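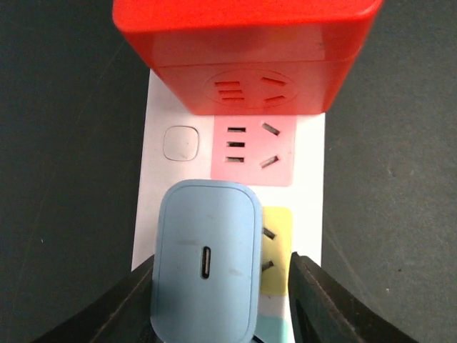 13th October — bench power, second round

Finally sorted the power at the Minhas bench, and I'm so pleased with it! The colored strip was the right call. White housing, so it shows every smudge, but each outlet has its own panel color and that turns out to be wonderful when you're leaning over with a plug in one hand. "Put it on the pink" is a whole instruction now.

Layout as of tonight:

- red cube adapter at the top end of the strip
- pink outlet left free for whatever is on the bench that day
- pale yellow one is taken, leave it alone please
- strip runs lengthwise, button on the red cube end

I went back and forth on the cube. It sits right up by the small square button, and I was sure I'd keep bumping one while reaching for the other (big hands). Did 5 practice rounds of plug in, press, press, unplug, with my eyes on the notebook, and never caught the cube once. Staying put.

Slots on the pink panel: three flat ones on one side, the angled pair on the other, so both the two-pin and the angled three-pin plugs have somewhere to go. The Tusteo lamp has the angled kind. The little Drolness glue warmer is two-pin and a bit of a snug fit, needs a firm straight push — don't wiggle it. I wiggled it.

Load check, small stuff only on this strip. Lamp is 8 W, glue warmer 106 W by its label. Nothing to worry about. The heat gun stays on the wall, same as before. I still want a printed tag saying so at the button end.

Cable length: could use more slack toward the Skustonness cabinet. Right now the lamp cord goes tight if you swing the arm all the way left. Either move the lamp base in by a hand's width or shift the whole strip. Try the lamp first, it's less work.

To do:

- [ ] tag for the heat gun
- [ ] velcro under the strip, two short pieces
- [ ] wipe the housing, pencil dust everywhere
- [ ] order a second strip for the sanding table, same colors if they still make it

Would love to have the sanding table done before December. The old one over there has a loose outlet and I'm tired of

holding plugs in with tape. Measure the gap behind the table first.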